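Jirkik Espresso Cup and Saucer, Stainless Steel

Home > Coffee and Tea > Cups > Jirkik

Item 183
In stock, ships from our Dridton warehouse

Some people break a cup a year. Some people break a cup a week and blame the sink. The Jirkik is for the second group, and for anyone who has to share a kitchen with them.

It's a small straight-sided cup with a thick rolled rim, a loop handle and a wide saucer to match, all in stainless steel. Drop it on a tile floor and it makes a terrible noise, rolls under the stove and comes back with a dent at worst. We have been selling it since 2000 and the design has changed once, when Sârbu made the handle slightly bigger after years of letters from people with ordinary fingers.

What you get

One cup, one saucer. Spoons are sold separately, for reasons our accountant finds persuasive. If you want the full set for the table, see the Manier bundle further down.

Size and fit

The cup takes a single espresso with room for a little milk. It will take a double if you have a steady hand and no plans to walk anywhere with it. It fits under the spouts of most home machines, including the squat ones that refuse a regular mug.

The saucer is wider than it needs to be, and we like it that way. There's space for a cookie, a sugar packet or the spoon you've finished with. The cup sits flat in the middle of it and slides if you tilt the saucer, so please carry it level like everybody else.

About the finish

The steel is polished on the cup and brushed on the saucer. Neither one is a mirror. Reflections come out soft, and the metal picks up whatever is near it: gray from a pale table, gold from a warm lamp or a piece of toast. Fingerprints show on the cup for as long as it takes to wipe them off. Small scratches from stirring will turn up inside sooner or later and they do no harm at all.

Is it hot to hold?

Yes, for a minute or two. This is a single wall of steel with fresh coffee behind it. Use the handle. The rolled rim is kinder to the lip than a thin edge would be, but we'd still suggest a short wait before the first sip. If you want a cup that keeps coffee hot through a long phone call, look at our double-wall range, which costs more and looks like lab equipment.
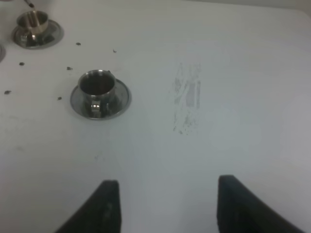

Jirkik cups on their saucers, spoon in one. Coffee and crumbs not supplied.

Care

Dishwasher safe, top or bottom rack. Dry by hand if your water is hard, or accept the spots. Baking soda and a damp cloth will shift old coffee stains from the inside. No bleach and no steel wool. Never put it in the microwave, and please stop writing to ask whether just a few seconds is okay.

Stacking

The cups don't nest, because of the handles. The saucers stack well and take up almost no shelf. Put a paper napkin between them if the scraping sound bothers you. It bothers us.

Manier bundle

Three cups, 3 saucers and 3 small steel spoons in a plain cardboard box. Good for a housewarming, or for replacing what you broke at somebody else's.

Shipping and returns

Orders leave Dridton within 7 working days, usually sooner, except in March when we shut to count the stock. Unused cups can come back for a full refund. Used cups can come back too, but only if something was wrong with them before you got there. Dents are yours to keep.

Goes with: Jirkik sugar bowl, Jirkik milk pitcher, Manier spoons

Page updated August 19, 2020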